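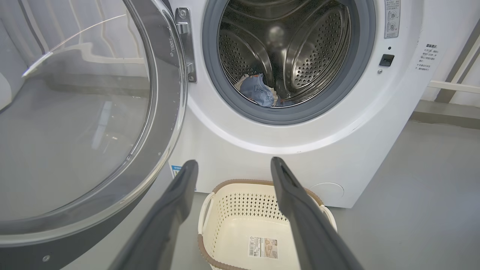

# Química do quotidiano – Aula 6: tensioativos, dureza da água e fibras

Apontamentos de apoio, Uthai Thaweesak, julho de 2024

Estes apontamentos completam a aula e não substituem o capítulo do manual. Quem faltou à aula 5 deve primeiro rever as ligações de hidrogénio, porque vou usá-las sem as explicar de novo.

## 1. A tensão superficial

A água tem uma tensão superficial alta para um líquido tão comum: cerca de 72 mN/m a 25 °C. As moléculas do interior são atraídas em todas as direções, enquanto as da superfície têm menos vizinhas. Para aumentar a superfície é preciso fornecer energia, e por isso uma gota pequena toma uma forma quase esférica.

Num tecido isto tem uma consequência prática. A água pura molha mal uma fibra coberta de gordura e fica em gotas sobre ela. Antes de falar de limpeza, temos portanto de falar de molhagem.

## 2. A estrutura de um tensioativo

Um tensioativo possui uma cabeça hidrófila e uma cauda hidrófoba, normalmente uma cadeia de 10 a 18 átomos de carbono. Segundo a carga da cabeça, distinguem-se quatro famílias:

- **aniónicos** – sabões, alquilbenzenossulfonatos; boa remoção de partículas
- **catiónicos** – sais de amónio quaternário; usam-se em amaciadores
- **não iónicos** – álcoois etoxilados; pouco sensíveis ao cálcio
- **anfotéricos** – betaínas; frequentes em champôs

Aniónicos e catiónicos não se misturam na mesma solução, em geral, pois podem formar um par iónico pouco solúvel. É esta a razão de o amaciador entrar só no último enxaguamento.

## 3. Micelas

Acima de uma certa concentração, a concentração micelar crítica (CMC), as moléculas de tensioativo que acrescentamos deixam de se acumular à superfície e juntam-se em agregados, as micelas. As caudas ficam para dentro e as cabeças para fora. A gordura pode então ser solubilizada no interior.

Reparem no gráfico que fizemos no quadro: a tensão superficial desce com a concentração e, depois da CMC, fica praticamente constante. Na prova de maio muitos estudantes desenharam a curva a descer até zero. Isto é um erro, e desconta.

## 4. Dureza da água

A dureza deve-se sobretudo aos iões Ca²⁺ e Mg²⁺. Com o sabão comum (estearato de sódio) dá-se a precipitação:

2 C₁₇H₃₅COO⁻ + Ca²⁺ → (C₁₇H₃₅COO)₂Ca

O sólido formado é o resíduo acinzentado que se conhece das banheiras. Os detergentes em pó resolvem o problema com zeólitos, que trocam sódio por cálcio, ou com citratos, que formam complexos solúveis.
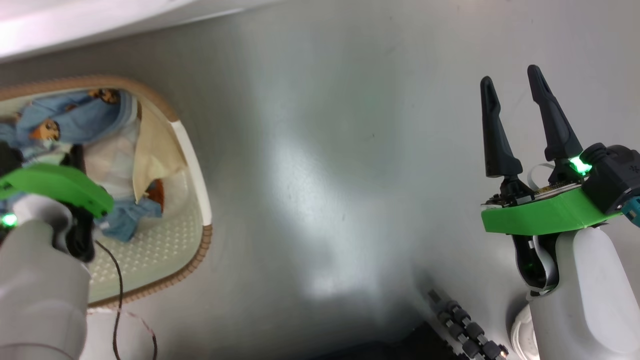 A dureza exprime-se muitas vezes em mg/L de CaCO₃. Para converter a partir da concentração de cálcio em mg/L, multiplica-se por 2,5 (massas molares: 100 g/mol para o CaCO₃ e 40 g/mol para o Ca). Uma água com 60 mg/L de cálcio e sem magnésio tem, por conseguinte, uma dureza de 150 mg/L de CaCO₃.

## 5. A fibra também conta

O algodão é celulose quase pura, cheia de grupos –OH. Absorve bem a água e incha. O poliéster é pouco polar, absorve muito pouca água e retém com mais facilidade as nódoas de óleo. A lã é uma proteína, a queratina, e sofre em meio alcalino; também as proteases de alguns detergentes a podem atacar. Um produto neutro e sem enzimas é o indicado.

A temperatura tem dois efeitos contrários. Uma água mais quente amolece as gorduras e acelera a difusão, mas desnatura as enzimas e coagula as proteínas do sangue ou do ovo, que depois se fixam na fibra.

## 6. Trabalho prático

Local: laboratório 3115. O responsável da bancada é Taha Fawzy, a quem se pedem os reagentes. Tragam bata e óculos.

1. Preparar a solução-mãe: 100 mL do detergente Skivusora e 900 mL de água destilada. Misturar devagar, sem fazer espuma.
2. Repetir com o sabão líquido Wetov.
3. Em tubos separados, juntar 5 mL de cada solução a 5 mL de água destilada e a 5 mL de água dura.
4. Tapar, agitar durante trinta segundos e medir a altura da espuma logo e após cinco minutos.
5. Anotar se há turvação ou precipitado.

A altura da espuma não mede o poder de limpeza. Há detergentes de pouca espuma que lavam muito bem, e foram formulados assim de propósito.

## 7. Perguntas para o relatório

- Por que é que a turvação aparece com o sabão e quase não se vê com o tensioativo sintético?
- Que mudaria se a água dura tivesse só magnésio?
- Calcular a dureza de uma água com 36 mg/L de Ca²⁺.

O relatório tem no máximo 2 páginas, com a tabela incluída, e entrega-se em papel antes da aula 7.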